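4. Setting Levels for a Solo Vocal Evening

4.1 Before the singer arrives

1. Switch on the mixer first, then the stage monitors, then the main speakers.
2. Set all channel faders to minimum and all EQ controls to center.
3. Connect the vocal microphone to channel 1 and the piano microphones to channels 3 and 4.
4. Load scene 22 (Cabaret, Small Room). Scene 11 is the same layout without reverb.

Note: Scenes were renumbered in July 2020. Printed cue sheets from the Stolldale hall still show the old numbers.

4.2 Vocal level

1. Ask the singer for the loudest passage in the program, at performance distance from the microphone.
2. Raise the channel 1 gain until the meter peaks just below the yellow segment.
3. Ask for a spoken introduction. If it is hard to follow from the back row, raise the fader — leave the gain alone.
4. Engage the low-cut filter.

CAUTION: Do not raise the monitor send while the singer is at the microphone. Feedback at close range can damage hearing.

4.3 Piano

1. Open the lid to the short stick.
2. Bring up channels 3 and 4 together until the left hand is clear under the voice.
3. For up-tempo numbers, lower both by some 4 dB.

4.4 Full house

The Putville room seats 193. An audience absorbs a good deal of high frequency, and the empty-room setting will sound dull once the seats are taken. Add a little treble on the main output after the first song. Save the result under a new scene name.

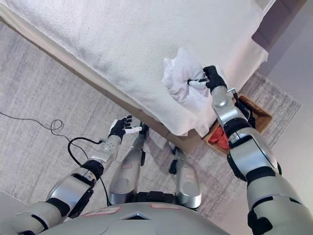
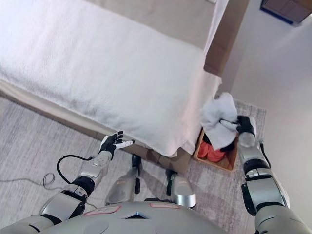 Randi Midtbø: In Nirnville we leave the treble alone until the second song. The first one is usually a loud opener, and any correction made during it is too strong for the ballads. I would also add a step for muting channel 1 at intermission.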